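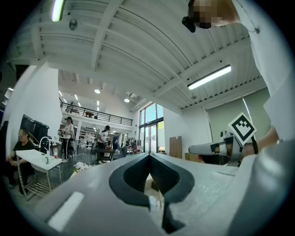

White sleeves, gray grippers, cardboard underneath.

2 May 2023

Quick one tonight, supposed to be asleep already. Moving talk again, sorry. If you came for the bread posts skip this.

So. We got the keys to the Clarnwood place. Finally. The paperwork dragged on since December and I had pretty much stopped believing in it. Top floor, no elevator, 5 flights if you count the one from the street up to the front door, which I do. My knees do too.

Half our stuff is still in Prasuria. The other half is in the hall here, in bags, because I ran out of boxes and was too stubborn to buy more. Mistake. Bags are terrible. Nothing stacks. I found the kettle lid in with the winter hats and I still can't find the kettle.

Things I got wrong, mostly so I can read this back next time (there is no next time, I'm never moving again):

Packed by room. Everyone tells you to pack by room. Well the new place has different rooms! What we called the office was a desk, a sewing machine, the cat's stuff and all the Christmas lights, and now there's no office, so that whole load is just sitting by the bathroom door waiting for somebody to make a decision. Would have been smarter to go by when we'd need it. First night, first week, whenever.

Didn't measure the couch. I measured the wall the couch was going on. Twice. Did not measure the stairs. It went up as far as the third landing and lived there overnight with a note on it. Very nice reply from the neighbor on the back of the note. The couch now belongs to the neighbor.

Books in big suitcases. No.

Labels. I wrote MISC on so many things. What was I thinking. One just says "Erker drawer" and it's takeout menus from a restaurant on Erker Street that closed, plus batteries, plus a single roller skate key. Carried that up every one of those stairs.

Ok what went right. Gitau Kariuki lent us the van and then also drove it, and wouldn't take gas money, and then ate one slice of cold pizza standing up and left before I could say thank you propely. Gitau if you're reading, there is a pie coming. I don't know when. When I find the pie dish.

Also the bed. We put the bed together first, before anything, sheets and all, at like two in the afternoon with the sun coming in. Felt silly. By 11 that night it was the best idea anyone in this family has ever had.

And Baxter did fine. I was so worried about him. Eighteen years old, deaf as a post, has hated every closed door he ever met. Yowled the whole drive, walked in, sniffed the radiator, fell asleep on my coat. Hasn't really moved since except for dinner. I think he likes that it's warm up here. Put his litter box exactly the same distance from his bowls as before, no idea if that helped but I'm telling people it did.

Money, since a couple of you asked last time. The whole thing came to 4,000 once you put the deposit in and the cleaning and a day and a half of me not working. More than I wanted. The cleaning I should have done myself but by then I could not look at that oven one more minute.

Still to do: curtains (we are waking up at dawn, all three of us), change the address with the bank, find out which bin day is which. The bedroom window sticks. The shower has 2 settings, off and waterfall. I kind of love it here though. You can see the water tower from the sink and in the evening it goes pink.

Ok bed. Will do photos of the kitchen when there's a kitchen to look at. If anyone has a spare kettle, email me.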